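Flendness Tabletop Chores, data card

Version 3, October 24, 2019
Maintainer: Reet Ķēniņš
Task design and complaints: Reet Eglītis

What it is

Flendness is a set of 300 recorded chores done on a table with a pair of hand-held grippers. A person does the work, the grippers do the touching, and the hope is that one day a machine will do both. People ask us how close that day is. We are happy to report that a determined toddler still has excellent job security.

Each chore is short and dull by design: put a thing in a thing, take a thing out of a thing, move a packet from where it is to where a tidy person would want it. If you came for backflips, the set next door has those.
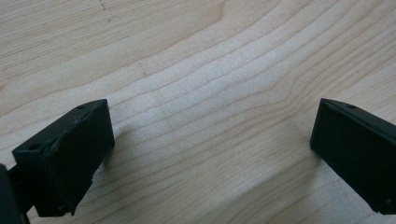
Two fingers per hand is the part newcomers underestimate. Try making a drink that way before you file an issue about slow episodes. Most of the time in any recording goes into getting ready to pick something up, and we have left that time in. An earlier release trimmed it, and policies trained on that release lunged at everything like a goose.

Contents

1471 episodes across the 300 chores. They fall into three groups: drinks and snacks, desk clutter, and small parts sorting (the Hunt subset, named for the workshop whose bins we copied). The Hunt subset is the closest we get to a shop floor. It is also the one where the baseline does best, as bolts don't crumple.

The drinks group is where optimism goes to lie down. Packets slide, stick together and bend at the wrong moment. Loose leaves go wherever they like.
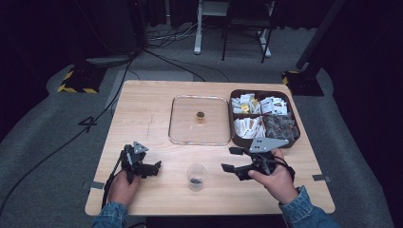 Our baseline policy, Zondora, finishes 13 of the 300 chores without help. Reet E. would like it noted that one of the 13 is "leave the cup where it is." She wrote that chore, so she should know. We kept it in as a check on models that can't sit still, and two outside entries have failed it.

Known problems

Labels for "placed" and "dropped" were assigned by hand, and the two of us disagree about what dropping is. Both sets of labels are included.

Chores in the April batch use the older task names. The mapping file is names_old.txt. Please read it before writing to us – it really is all in there.

Nothing in the set covers washing up, folding or stairs.

Splits

Train, test and Ukthorpe. Ukthorpe is the held-out set, and scores on it should be reported separately. If your Ukthorpe score is higher than your train score, check your paths.

Use

Free for research. Please don't use it to claim your robot can run a kitchen. Ours has almost mastered leaving one alone.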